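Spare toothbrushes, sorted: a talk with Songül Ersoy

Songül Ersoy has been getting small guest houses in order for a living since she left the front desk of one. Her business, Plamemero, looks after linen, soap and bathroom supplies for 40 rental properties. We talked in August about the smallest part of that work, the toothbrushes kept for guests who forgot theirs.

"People laugh when I bring it up," she said. "Then I ask where theirs are, and they open a drawer and can't find one."

She started keeping a tally at a place called the Kozan, where she once worked nights. In a single season the desk handed out 656 brushes. Most came out of a cardboard box under the counter, and whoever was on duty had to dig for them.

What she uses now is a clear organizer with dividers, set where guests can reach it. Brushes stay in their wrappers and stand up. Small bottles can go in the middle.
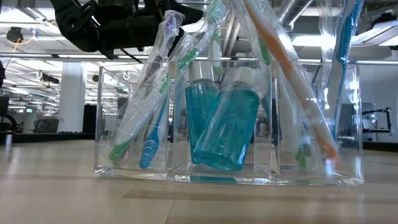

Why she keeps the wrappers on

Ersoy is firm on this point. A guest has to be able to see that the brush is sealed. If the wrapper is torn, she takes the brush out and puts it with the cleaning supplies for grout and faucets.

"I get asked to unwrap them so they look nicer," she said. "I won't do it. Would you use one?"

The plastic does cause trouble. It slides, and a brush in a long sleeve will lean whichever way it likes. She used to fight that with foam inserts and gave up after a month. A compartment with only a few brushes in it will always look a little untidy, and she has stopped worrying about it.

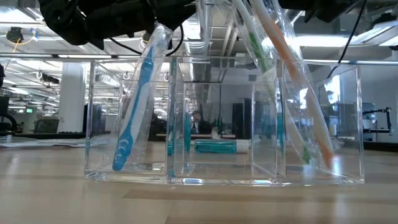

She also likes a mix of colors. Two people sharing a bathroom can tell their brushes apart, and a family can let the kids choose. When she ordered all white for a client called Horkemora, the complaints came in quickly, and the next order went back to mixed.

Her way of restocking is simple. Everything comes out onto a table first. She looks over the wrappers, wipes the organizer with a damp cloth, lets it dry, and only then fills it again.

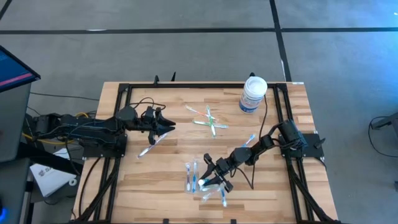
Toothbrushes out on the tabletop.

"If you just drop new ones in on top, the old ones stay at the bottom for years," she said. "I found some at the Judumov that had been there longer than the manager."

The whole job takes her 3 minutes when the table is clear. She prefers wood to a stone counter for it because the wrappers don't skate around as much.

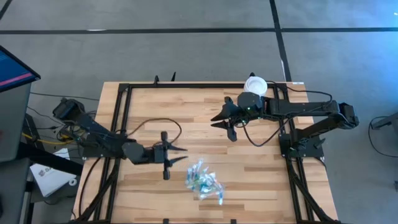
I asked how many brushes a small place should put out. She said that depends on how often someone comes by to refill, and that most owners put out too many. For a two-bedroom rental she leaves a few in the organizer and keeps the rest in a closet, still in the carton. She checks the carton when she changes the towels.

Her next project is razors, which she said are harder to store and easier to lose.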